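Sourdough, week whatever, and other things I said I'd finish

Aug 5, 2020

Quick one bc I have to be on a call in a bit. Haven't posted in ages, sorry. Kitchen is a mess, head is a mess, but the piano is nearly back together so I wanted to get this down before I forget what I did.

For anyone new – I bought an upright piano in the spring. Off a listing. 351 dollars including the guys who carried it in, which should of been a warning. It's a Myklebust, which no one I've asked has heard of, except Tirta who tuned for a living once and said "oh no" and then wouldn't elaborate. Walnut case, one candle bracket missing, smells like a church basement. I love it.

The problem was the bottom octave. Dead. Not out of tune, just thud. You'd hit a low C and get a sort of cough. I assumed the strings were shot and priced up a new set and nearly cried. Then I read old forum threads until two in the morning and somebody on there said to check for grime packed into the windings before spending a cent. You loosen the string, take it off the bridge, make a big loop in it and run the loop up and down the whole length, and then put it back on with one extra twist. Sounds like nonsense. I did one string as a test. Night and day. Real actual note.

So then I did the rest of the bass. Took most of July. You can only do a few before your hands give up, and also the people downstairs have been very nice but there's a limit. Delali came by and stood in the yard and listened through the window with her mask on, and gave me a thumbs up for the low F and a flat hand for the G. Fair. The G is still bad.

Things I learned, no order:

Label everything. I used masking tape and a pencil and then the tape came off in the heat. Use string tags.

Get the proper tuning lever. I started with a cheap one and it slipped and rounded a pin a little. The Cundico one is fine, not fancy, fits the pins, done.

Don't vacuum under the keys with the music open on top of the piano. Lost a page of Schumann that way. Got it back. Crumpled.

Under the keys by the way – a whole museum. Pencil stubs, a bus ticket, a hairpin, so much felt fluff, a tiny plastic horse. Marisol wants the horse. She can have the horse. I've kept the bus ticket, it's pinned over the sink now.

The keys themselves were the slow bit. Each one sits on a pin in the middle and another at the front, and the little felt bushings swell up so the key sticks halfway down. I had 33 sticky ones. You ease the felt with pliers, a tiny squeeze, try it, squeeze again. Go too far and the key rattles and then you're replacing felt, which I am now also doing on three of them becuase I was impatient and had a podcast on.

Then leveling. Keys don't go down to the same depth, or sit at the same height, they wander. There are paper and card washers under each one, thin as anything, and you add or take away until it all lines up. You need something straight to check against. 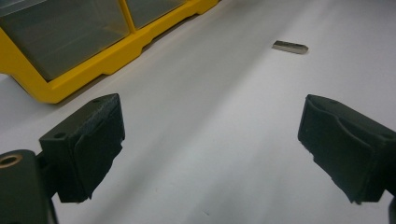 I do a stretch in the middle first, then work out to both ends, then come back the next day and find it's all moved a hair. Humidity I guess. Tirta says stop fussing, it's an old piano, play it. He's probably right but I've got the washers out now.

Oh and the pedals. The left one squeaked like a mouse every time, all the way through the slow movement of anything. Graphite on the pivot. Fixed in a minute, after months of me just not using it. Infuriating.

What's left – the bad G, the three bushings, the front panel which has a split along the bottom, and a proper tuning, which I'm not doing myself. I've tried. I got one octave sounding sweet and then played a chord across two and had to go sit outside. Édgar has a number for someone who'll come and work with the windows open, so that's the plan once I get paid.

Playing wise I'm back on the easy book. Nayeli and I used to do duets as kids and she's been sending me her half over the phone, recorded, and I play along with my half, and it's always a bit off because her piano is in tune. Kind of pretty. Kind of seasick.

Sourdough, since I put it in the title – dead. Left it on top of the fridge. We don't need to talk about it. Have to start another one, or not, the store has bread again.

Ok call. Will put up a recording when the G is sorted. If anyone has a candle bracket lying around, left side, brass, email me.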